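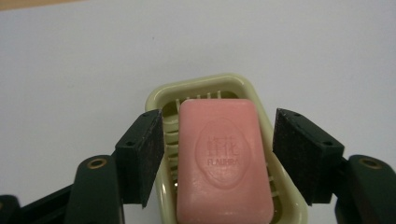 Setero Opens Preorders for Firkix Phone With User-Replaceable Battery

Setero today opened preorders for the Firkix, a midrange Android phone with a battery that owners can change at home with one standard screwdriver. The phone goes on sale through the Setero online store in January and will reach partner carriers later in the winter.

The Firkix has a 6.3-inch OLED display, 8 GB of memory and either 128 GB or 256 GB of storage. A microSD slot sits in the same tray as the SIM card. The back panel is held by two screws. Once it is off, the battery lifts out with a pull tab and no glue has to be softened or scraped away.

In Setero's own testing, the battery lasted 17 hours of mixed use on a single charge, including video playback, messaging, web browsing and calls over a cellular connection. The phone charges at up to 40 watts over USB-C. The charger is sold separately. A cable is in the box.

The main camera uses a 50-megapixel sensor with optical stabilization. There is also an ultrawide camera on the back and a 16-megapixel camera on the front. Setero has left out the low-resolution macro camera found on its last two midrange phones.

Water resistance is rated at IP67 with the back panel fitted and both screws tightened. A new seal comes with every replacement battery, and Setero recommends fitting it each time the panel is taken off. The phone should be switched off before the panel is opened.

Software and updates

The Firkix ships with Vodum, Setero's version of Android. Vodum adds a battery health page that shows the number of charge cycles and the current capacity compared with new. Owners can set a charging limit from the same page. The phone will get four major Android updates and six years of security patches, counted from the first day of sale.

Customers who preorder can also join the Vodum early release program, which currently has 2794 members. Members get new builds ahead of general release and can report bugs from inside the settings menu. Leaving the program does not erase the phone.

Parts and repair

Batteries, back panels, displays and charging ports will be sold through Asadi, Setero's parts supplier, starting the same month as the phone. Repair guides will be free to download and do not require an account. Asadi parts will also be stocked by roughly 126 independent repair shops at launch. Setero will honor the warranty on phones opened by their owners, provided that no damage was caused during the repair.

Price and availability

The Firkix costs $449 with 128 GB of storage and $499 with 256 GB. A spare battery is $39. Colors are black, gray and dark blue, with dark blue limited to the 256 GB model. Preorders are charged when the phone ships and can be canceled free of charge before then.

About Setero

Setero designs and sells smartphones, tablets and accessories for customers in North America. Its products are available online and through selected carriers.

Related releases

Setero Tablet Gets Vodum Update With Split-Screen Changes
Asadi Adds Display Kits for Older Setero Phones
Setero Extends Security Support for Two Midrange Models
Vodum Early Release Program Opens to Tablet Owners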